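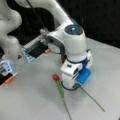

Cleaning and storing artificial flowers

Most artificial flowers are a mix of materials: a fabric or foam head, a moulded plastic leaf and a steel wire core in the stem. Each takes a different treatment. Test any liquid on the underside of a leaf first and leave it overnight before doing the rest.

Dry dusting

Use a soft 25 mm paintbrush and work from the centre of the bloom outwards. A hair dryer on the cool setting will shift loose dust from tight heads. Keep heat away from foam and from anything assembled with hot-melt glue, as the joint under the bloom softens well before the petals show damage.

Washing

Polyester and latex-coated heads tolerate lukewarm water with a few drops of dishwashing liquid. Dip, swirl, lift out, rinse once. Do not soak. Water gets into the cut end of the stem and the wire rusts from the inside, which shows up months later as a brown stain at the leaf joint. Paper and untreated silk should never be wetted.

Reds are the least reliable colour. If the rinse water turns pink, stop and dry the stem straight away on an old towel, away from pale benchtops.

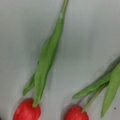 Red artificial tulips, laid flat.

Drying

Lay stems on their sides with the heads apart. Standing them upright in a jar lets water run down into the core. Allow 54 hours in a ventilated room before boxing, longer in a humid laundry. Direct sun is quicker but fades the dye.

Straightening stems

Wire-cored stems can be bent back by hand -- use both thumbs and move along the stem in short steps. Repeated bending in one spot will break the wire. All-plastic stems need warm water for two minutes, then should be held straight under the cold tap.

Storage

A flat lidded tub is better than a vase in a cupboard. The Malberg underbed tub takes long stems without folding the leaves; the Kunness one is cheaper but the lid bows in the middle. Put plain tissue between layers. Newspaper transfers ink. Mothballs attack some plastics and should be left out.

Check the tub each June for damp.

Last revised October 2021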